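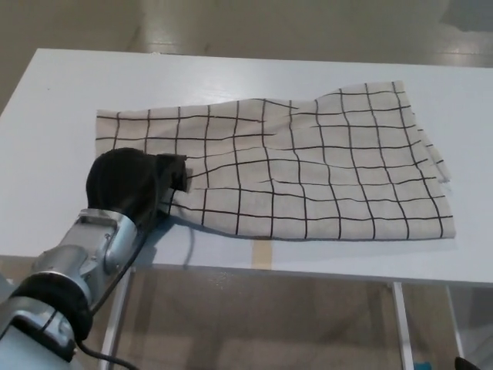
Dristska, March

Grid Cloth, Cream with Black Lines
Sold by the piece, cut to order

I've been selling this cloth for a good while now and it's still the one I reach for myself. Cream background, thin black lines going both ways, squares that come out near enough square (more on that in a minute). People buy it for tablecloths, for kitchen towels, for lining drawers, for curtains in the laundry room. Ulises Echeverría bought a whole bolt for his cafe and then came back for another one, so I guess his customers like eating off it!

It comes to me from the Riquelme mill and I sell it under the name Jirlow, which was the name of my first shop and I never got around to changing it. If you bought Pimow cloth from me before, the Jirlow is a little heavier and the lines are a little thinner. The two don't match, so please don't order one to patch the other. I have had to send that email more times than I'd like.

What you get

One piece of cotton cloth, raw edges all around. I don't hem it unless you ask. You can see on the right side in the photo how ragged a raw edge gets, with little folds and flaps hanging off it. If that bugs you, pick the hemmed option at checkout and Mirta Medina will do it on her machine. She does a nice narrow double fold and she's fast, but it does add time to your order.

Sizes

Small piece, item 538. Good for towels, napkins, bread baskets.
Table piece, item 652. Covers a regular kitchen table with some drop on the sides.
Full bolt: write to me first, I don't always have one.

If you're between sizes, get the bigger one. It will shrink a bit in the first wash, more in length than in width, and you can always cut it down.

About those lines

The lines are printed, they aren't woven in. That matters if you want to pull a thread to get a straight cut, the way you would with a real woven check. Pull a thread on this one and it may wander off across a printed line. I cut along the print and let the weave do what it wants, and for a tablecloth that's been fine. For curtains I'd go by the weave, especially long ones, or they'll hang crooked on you.

The other thing about a grid is that it shows everything. Plain cream cloth can have a bump under it and you'd walk right past. With this one the black lines bend the second the fabric lifts, and you get waves running across the middle. Some folks love this (a quilting teacher I sell to uses it to show beginners what flat really means) and some folks go a little crazy smoothing it. I'm in the second group, I admit it.

How I lay it out

I start from whichever edge is straightest and line that up with the edge of the table. Then I work away from it with a flat hand, pushing the bulges toward the far side. Don't tug on a corner! Tugging stretches the cloth on the slant and then your squares turn into diamonds, and you have to pick the whole thing up and start over. If there's a rumple in the middle, pinch up a bit of cloth next to it, lift, and let it drop back down. Do that a couple of times and then smooth again.

For cutting I like a white table, and I put a strip of tan masking tape over the front edge as my mark. It peels off clean if you don't leave it there all summer. I left one on all summer once and was scraping at it with a spoon.

Washing

Cool or warm water, regular soap, no bleach. Bleach turns the lines a sort of brown. Wash it once before you sew anything. Machine dry on low or hang it up, and iron it while it's still a bit damp, because once it's bone dry those creases are stubborn. A raw piece will shed threads in the first wash, so put it in a pillowcase or you'll be picking cotton off your socks.

I've had one on my own kitchen table through roughly 200 washes and the lines are softer than they were but all still there. Coffee comes out. Beet juice mostly comes out. Turmeric, no.

Ordering

Raw pieces go out the next morning if you order before noon. Hemmed ones depend on Mirta's pile, and I'll write to you with a day. I take back uncut, unwashed cloth and I pay the return postage if the mistake was mine. Hemmed pieces and anything cut to your own measurements I can't take back, sorry.

For bigger orders (restaurants, schools, somebody's very large wedding) send me the table sizes and not just the number of tables. The mill has a minimum of 3,000 yards for a special color, so please don't ask me for it in green unless you have a lot of friends who want green too.

Swatches are free, one per household. Put your mailing address in the note.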